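작업 노트 / 2월 / 오전
천연염색 매염 시험, 양파 껍질 3차

지난번 2차에서 색이 얼룩진 원인을 먼저 정리한다. 명반을 찬물에 바로 넣고 덜 녹은 상태에서 실을 담근 것이 제일 의심스럽다. 실타래를 묶은 끈이 너무 조였던 것도 있다. 끈 자리마다 흰 띠가 남았고, 타래 안쪽은 바깥보다 한 단계 연했다. Arwel James는 정련이 부족했다고 보는데, 같은 날 정련한 다른 타래는 고르게 나왔으므로 나는 동의하지 않는다. 다음에 두 조건을 나눠서 확인하기로 했다.

이번 실은 Raline 양모 2합, Ultesstead에서 받은 것. 타래 3개로 나누고 끈은 8자로 느슨하게 네 군데 묶었다. 중성세제를 푼 미지근한 물에 담가 두었다가 헹구고, 꼭 짜지 않고 수건에 눌러 물기만 뺐다.

매염
명반은 실 무게의 10%. 따로 뜨거운 물에 완전히 녹인 다음 냄비에 부었다. 타래를 넣고 천천히 온도를 올렸고, 끓이지는 않았다. 불을 끄고 그대로 식힌 뒤 꺼냄. 주석산은 이번에 넣지 않았다. 2차와 조건을 너무 많이 바꾸면 비교가 안 된다.

염액
마른 양파 껍질 700g. 붉은 껍질이 조금 섞여 있어서 골라냈는데 전부 골라내지는 못했다. 물을 붓고 끓인 뒤 체에 한 번, 면포에 한 번 걸렀다. 면포를 빼먹으면 부스러기가 실에 박혀서 나중에 털어내기가 번거롭다. 껍질 찌꺼기는 버리지 않고 망에 담아 두었다. 한 번 더 우리면 연한 노랑 정도는 나올 것 같다.

염색
타래 A: 20분. 밝은 황금색.
타래 B: 불 끄고 식을 때까지 둠. 주황 기운이 도는 갈색.
타래 C: B와 같이 한 뒤 철 매염액에 잠깐 담금. 올리브색. 예상보다 어둡다. 철은 다음에 양을 절반으로.

세 타래 모두 흰 띠는 없다. 안쪽까지 색이 들어갔다. 명반을 미리 녹인 것과 끈을 느슨하게 한 것 중 어느 쪽 덕분인지는 아직 구분할 수 없다.

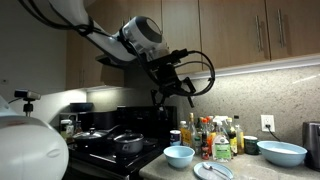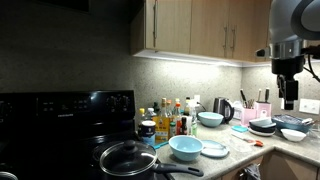

프라이팬에 유리 뚜껑 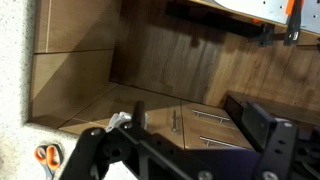
헹굼은 물 온도를 염액과 맞춰서 시작해 조금씩 낮췄다. 양모라 온도가 갑자기 바뀌면 줄어든다. C는 헹굼물이 맑아질 때까지 오래 걸렸다. 널 때 철 타래는 따로 걸 것. 지난달에 A 자리 옆에 걸었다가 물이 떨어져서 점이 생긴 적이 있다.

Caradog Kneath가 견뢰도 시험용으로 짧은 실을 달라고 해서 타래마다 조금씩 잘라 봉투에 넣었다. 반은 창가에 두고 반은 서랍에 넣는 방식. 봉투에 타래 기호와 매염 조건을 적었다. Gündoğdu 쪽에서 온 꼭두서니 뿌리는 아직 뜯지 않았다. 양파 결과를 정리한 다음에 시작한다.

남은 일
- pH 시험지 주문 (Privstead 것은 색 구간이 넓어서 읽기 어려움)
- 2차 타래를 다시 매염해서 덧염색이 되는지 확인
- 철 매염액 병에 라벨 다시 붙이기
- 정련 조건 비교는 Arwel과 같이 진행, 타래 무게를 먼저 맞출 것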